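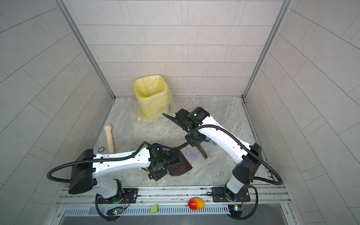 Hi Sun-ja and everybody, I've been chewing on your pantry moth question all morning, and I'm so glad you asked, because we went through the very same misery in September (two bags of rice and most of a sack of walnuts, gone!). The first thing I'd do is empty every shelf and look in the corners, where the little cocoons like to hide. Then get yourself a small square bin with a plastic bag in it, the bag folded over the rim and hanging down the sides like the yellowish one back there by the tiled wall, and tip the bad stuff straight in. With that much bag outside the bin it's easy to gather up and tie, and out it goes the same day – please don't let it sit overnight like I did.

Sun-ja Lim wrote:
> I found webbing in the flour again and I could cry.
> Do I have to throw out the sealed jars too?
> Chang-ho says the freezer will fix it.

Chang-ho is right about the freezer, bless him. I give flour a full week in ours. Jars with a good rubber seal I'd keep, but do unscrew the lids and check the threads. Man-sik over in Kotholm swears by bay leaves, and I've never had the heart to tell him what I found in his oatmeal.

Call me if you want company for the scrubbing, I'm home after 4.

Warmly,
Gyu-bin Ahn

Search this list
3 comments
0 shares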